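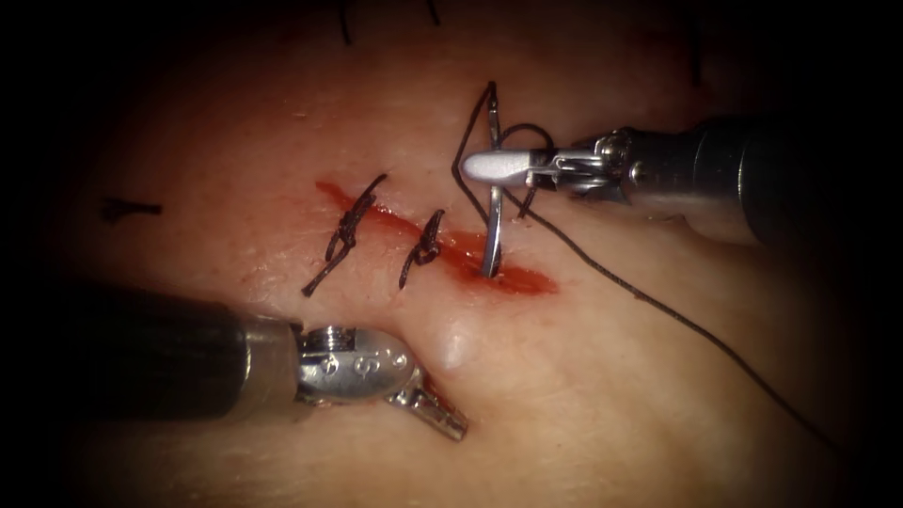 A robot that sews has to be looked after, a bit like a bike that gets ridden every day. The sewing robot at the Waltdale training workshop is used by people who are learning to close cuts with stitches. They don't learn on patients. They learn on a soft pad that feels something like skin, with red liquid in the cut to stand in for blood. The robot has two arms, and each arm holds a long thin tool. The black tube is called the shaft. The silver part at the end is the wrist, and if you look closely at the wrist on the right you can find little pins and thin cables. Past the wrist are the jaws, which hold the curved needle.

This page is about how the robot is kept in good working order.

How does the wrist move?

Try bending your finger. The muscles that pull it are mostly in your arm, and they are joined to your finger bones by strong cords called tendons. The robot's tools work in a similar way. The motors are at the far end of the shaft. They pull on cables, the cables run around small wheels called pulleys, and the wrist bends. Other cables open and close the jaws.

Cables wear out. Each time one goes around a pulley it bends and straightens again. After a lot of bending, a tiny wire in the cable can snap. The tool may still move, but it won't move exactly as far as it is told to. When you are holding a needle, that matters.

Getting ready in the morning

Svenja Lammers sets up the robot at Waltdale. It takes her 60 minutes, and she follows the same list every time.

First she wipes both arms and looks at them under a lamp. Then she clicks a tool onto each arm. The robot bends each wrist as far as it will go in every direction, while Svenja watches for any jerks. Next she opens and closes the jaws on a strip of thin paper. If the paper slides out, the tool goes in the repair tray.

Last comes a job called lining up. The camera and the two arms all need to agree on where things are. Svenja makes each tool touch 6 dots on a flat plate, and the computer compares where the tip went with where it should have gone. If the two don't match, she does it again.
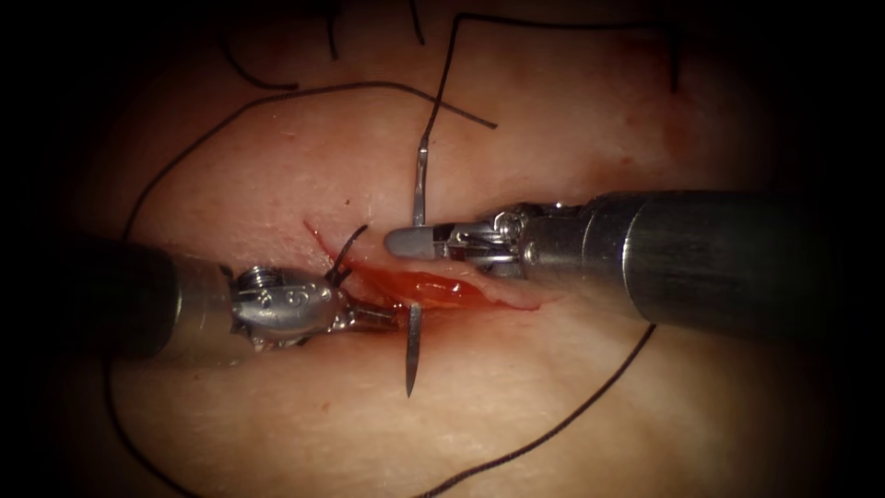

Caoimhe Foley wrote to us after the first version of this page to ask why the two tools don't crash into each other when their tips get so close. She had tried it at home with two pairs of tweezers and a piece of string, and hers bumped all the time. Good question, Caoimhe. A person steers both arms, and that person needs practice too. The lining up also helps. If one arm were even a little bit off, its tip would be in a different spot from the one the driver was aiming for, and the tools would knock together much more often. A hard knock can bend a pin, so after one the tool is taken off and checked.

What goes wrong most often?

Thread is the biggest nuisance. Bits of it get caught in the wrist, where they can wrap around a pulley and make it stiff. Dried red liquid is the next worst, so tools are rinsed before it has a chance to set.

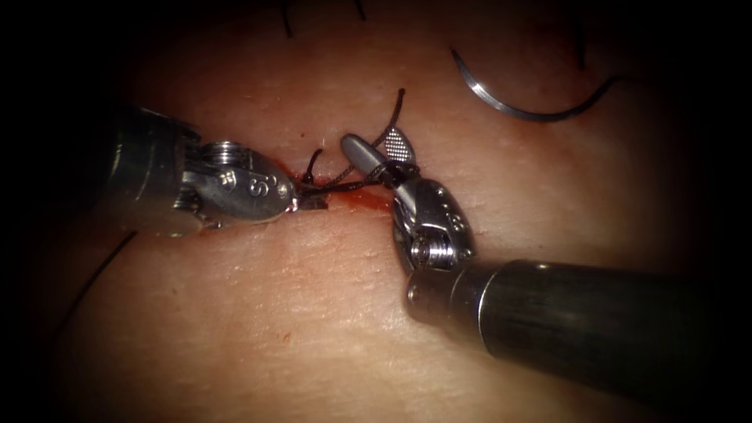 Jaws wear down as well. Thread is thin and slippery, and smooth metal doesn't hold it well when it is pulled tight into a knot. One of the jaws on the right-hand tool has a criss-cross pattern on its inside face, a bit like the bottom of a running shoe. The pattern gives it grip. When the lines are worn flat, the tool can't be fixed with a clean and the jaw has to be replaced. Svenja checks the pattern with a magnifying glass and runs a soft brush along the grooves to get the fluff out.

Changing a cable

A worn cable is changed at a bench, with the tool taken off the arm. The old cable is cut and drawn out. The new one is threaded through the shaft, around its pulleys and back again, then tightened with a small key. Too loose and the wrist flops. Too tight and the cable wears out early. One cable takes most of an afternoon. 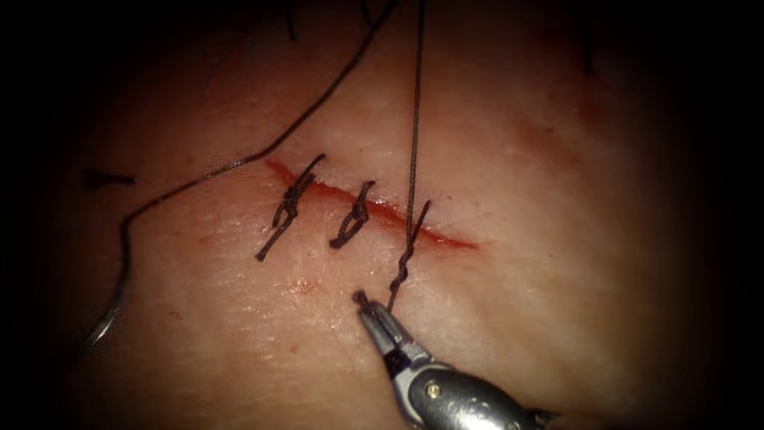
Henrike Görtz, Workshop Writer

Every repaired tool gets a sewing test before it goes back to the learners. The tester puts a row of stitches across a cut in a fresh pad. To tie a knot, the thread is wound around itself while the jaws hold one end, and the jaws mustn't let go partway through. The tester then looks at whether the knots are snug and whether the thread has been nicked.

The results go in the logbook. Tool number 217 has the longest entry, with 2,129 stitches sewn before its first new cable.

Words to know

Shaft: the long tube of the tool.
Pulley: a small wheel that a cable runs around.
Jaws: the two parts at the tip that grip.
Suture: the thread used for stitches, or a stitch made with it.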